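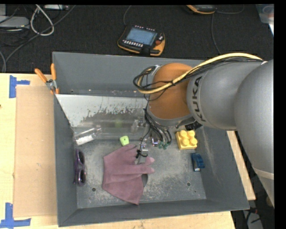
黄色いケーブルのついたKUKAのアームと、傷だらけの灰色の箱。

金曜日。朝から蒸し暑くて、七月はまだ始まったばかりだと思うと少し気が遠くなる。窓を開けても風が入らないので、結局いつもの扇風機を足元に置いて、冷やしたお茶を飲みながらこれを書いている。書き始めたのは昼過ぎなのに、途中で洗濯物を取り込んだり電話に出たりしていたから、書き終わるころには夕方になっているかもしれない。まあ、日記なんてそれでいいと思っている。

今週はとにかくフレムポート(Flemport)のことばかり考えていた。前にも何度か書いたけれど、私が持っている個別の株の中でいちばん付き合いの長い会社で、買ってからもう7年になる。その会社に、同業のフメラウ(Humerau)が公開買付けをかけると発表があったのが今週のはじめ。一株102ユーロ、現金で。発表前の終値に40パーセント上乗せした値段だそうだ。朝、台所でパンを焼きながら携帯を見て、最初は桁を読み違えたのかと思った。パンは焦げました。

うれしいかと聞かれたら、それはうれしい。300株というのは、大きな投資家の方から見れば笑ってしまうような数だろうけれど、私にとっては毎月の給料から少しずつ取り分けて、ボーナスのたびに買い足して、やっとたどりついた数なのだ。下がったときも売らなかった(売る勇気がなかった、というほうが近いかもしれない)。それが一晩で、というのだから、足元がふわふわするのも仕方ないと思う。

ただ、そのふわふわが半日くらいで妙な気分に変わってしまった。売るか売らないかを自分で決められるようでいて、たぶんもう決まっているのだ。買付けが成立して必要な割合の株が集まれば、残った株主も同じ値段で買い取られて、フレムポートは上場をやめる。書類にはそう書いてある。応募しないで頑張っていても、手続きが少し遅れてお金が届くだけ。私が感傷でどうこうする余地は、ほとんどないらしい。

夜になってから、届いた説明書きをちゃんと読むことにした。証券会社のサイトから落とせる分厚いもので、正直なところ、若いころの私なら最初の一頁で閉じていたと思う。でも母が昔、保険の約款を老眼鏡をかけて端から端まで読む人で、「わからないところに線を引くだけでいいのよ」と言っていたのを思い出して、線を引くことだけを目標にした。そうしたら案外進むもので、気がついたらお茶を三杯飲んでいた。

線を引いたところを、自分の覚え書きとして少し写しておく。

まず、買付けの条件。フメラウは、一定の割合を超える応募がなければ買付けをやめることができる。つまり、発表されたからといって必ず102ユーロがもらえるわけではない。それから競争当局の審査が残っていて、これが通らないとやはり成立しない。市場の値段が102より少し下で止まっているのは、そのぶんの不安と、お金が入るまでの時間のぶんだと思う。発表の翌朝、どうしてぴったり102にならないのかとずっと不思議だったのだけれど、読んでみればなるほどという話だった。

次に、取締役会の意見。応募を勧める、という結論になっている。値段が妥当かどうかについては外部の金融機関に意見を出してもらったそうで、その要約も付いていた。ここがいちばん難しかった。将来の現金の流れを今の価値に割り引いて、という計算が並んでいるのだが、割り引く率をほんの少し動かすだけで答えがずいぶん変わる。値段の幅の、上のほうの端を見ると102よりだいぶ高いところまである。下の端はもちろん低い。幅の中に入っているから妥当、というのはその通りなのだろうけれど、私のような者が読むと、ずいぶん広い玄関だなあ、という感想になってしまう。

それから配当。今年のぶんは、買付けが成立することを条件に出さないことになった。これは見落としていた。毎年、秋にもらう配当で少しいい靴を買うのが楽しみだったのだ。去年の茶色の靴はまだ踵がしっかりしているから、今年はなくても困らないのだけれど。

昨日の夕方、セルマさん(Selma Lazarević)とホッジャ(Hoxha)でお茶をした。以前の日記を読んでくださっている方はもうご存じだと思うけれど、駅裏の、胡桃のケーキのおいしい店である。セルマさんは前に勤めていた会社の先輩で、経理の仕事が長く、私に決算書の読み方を一から教えてくれた人だ。最初の一年は貸借対照表の左右を何度も間違えて、そのたびに紙ナプキンに図を描いてもらった。あの紙ナプキンを一枚くらい取っておけばよかった。

そのセルマさんもフレムポートを持っていて、なんと、もう市場で売ってしまったという。発表の翌日に。「最後の少しの値段のために、審査の結果を何か月も待つのは嫌なの」とのこと。さっぱりしている。私が、でも待てば102なのに、と言うと、セルマさんはケーキの胡桃を先に食べながら、もし話が壊れたら値段がどこまで戻るか考えてみた?と聞いてきた。考えていなかった。上がるほうの差はわずかで、下がるほうの差は大きい。確かに、それは天秤としてずいぶん傾いている。審査が通る見込みのほうがずっと高いにしても、だ。

もっとも、セルマさんが言うには、これは人によるのだそうだ。税金のこともあるし、そのお金をすぐに使うかどうかもある。セルマさんは台所を直す予定があって、ちょうどお金が要るらしい。私はといえば、台所を直す予定もないし、次に買いたい株があるわけでもない。売ったお金は口座でしばらくぼんやりしているだけだろう。そう話したら、ぼんやりさせておく利息も計算に入れなさいと叱られた。はい。

お店を出てから、川沿いを遠回りして帰った。コトコム(Kotcombe)の町はこの時間がいちばんきれいだと思う。水の匂いがして、犬を連れた人がゆっくり歩いていて。歩きながら、この会社の株を最初に買った日のことを思い出していた。あのころは転職したばかりで、給料も今より少なくて、株というものがとにかく怖かった。注文の画面で数量を入れるところまで行っては戻り、行っては戻り、結局その日は何もせずに寝て、翌朝、歯を磨いたあとに勢いで買ったのだった。買った途端に下がった。あんなに律儀に下がらなくてもいいのに、と思ったものだ。

総会にも一度だけ行った。会場がフレムポートの本社のある町のホールで、列車を乗り継いで、前の晩から泊まって。宿代のほうがその年の配当より高かったと思う。でも行ってよかった。年配の株主の方が立ち上がって、在庫が増えている理由を経営陣にとても丁寧に質問していて、答えるほうも紙を見ないで丁寧に答えていた。決算書の在庫の行を見るたびに、今でもあのやりとりを思い出す。上場をやめてしまえば、ああいう総会もなくなるのだな。フメラウの中の一部門になって、年に一度の報告書の数行に収まる。働いている方たちには毎日の仕事が続くわけだし、株主の私が寂しがるのもおかしな話なのだけれど、少し寂しい。

そういえば、今回のことで初めて知って、ちょっと腹を立てたこともある。応募の締切が、会社の言う締切と、私の使っている証券会社の締切とで違うのだ。証券会社のほうが数日早い。取りまとめる時間が要るのはわかる。わかるけれど、それを書いてあるのがお知らせのいちばん下の小さな字というのは、どうだろうか。私は線を引きながら読んでいたから気づいたものの、会社の発表だけを見て手帳に書いていたら、危うく間に合わないところだった。もし同じような立場の方が読んでくださっていたら、どうかご自分の証券会社の日にちのほうを見てくださいね。電話で確かめたら、窓口の方はとても親切だった。待ち時間の音楽が同じところで何度も途切れるのだけは、直したほうがいいと思う。

電話では、途中で気が変わったら取り消せるのかも聞いてみた。買付けの期間中なら取り消せるが、応募した株はそのあいだ市場では売れなくなるので、売りたければ先に取り消しの手続きをしてください、とのこと。手続きには日にちがかかるそうだ。これも手帳に書いた。手帳の今週の頁は、もう歯医者の予約が見えないくらい字で埋まっている。

さて、それで結局どうするのか。

昨夜、布団の中で考えて、半分だけ市場で売ろうかというところまでは行った。150株を売って、残りは応募する。どっちつかずだと笑われそうだけれど、全部売ってあとから悔やむのも、全部待って話が壊れるのも、どちらも私の性格ではしばらく引きずるに違いない。セルマさんに電話でそう言ったら、「あなたらしいわ」と言われた。褒められたのかどうかはわからない。手数料が二度かかることは、ちゃんと指摘された。

値段のことだけで言えば、102ユーロは安いのではないかという気持ちも、まだ少しだけある。ここ二年ほど、フレムポートは新しい工場にずいぶんお金をかけていて、利益が薄かった。それがようやくこれから、というところでの買収なのだ。買うほうとしては上手な時期だと思う。大きな株主の中に反対する人が出て、値段が上がるということも世の中にはあるらしい。でもそれを当てにして待つのは、もう投資というより天気占いに近い気がする。いや、私のこれまでの投資がみんな天気占いではなかったのかと聞かれると、ちょっと困るけれど。

ここまで書いたところで雨が降ってきた。洗濯物を取り込んでおいてよかった。隣の家の奥さんが慌てて窓を閉める音がしている。今日の夕飯は、昨日の残りのスープに豆を足して済ませるつもり。パンは、今度は焦がさないように見ていること。

売りの注文は月曜の朝に出す。週末のあいだにもう一度、あの要約のところだけ読み直して、それでも同じ気持ちならそうする。歯を磨いたあとに。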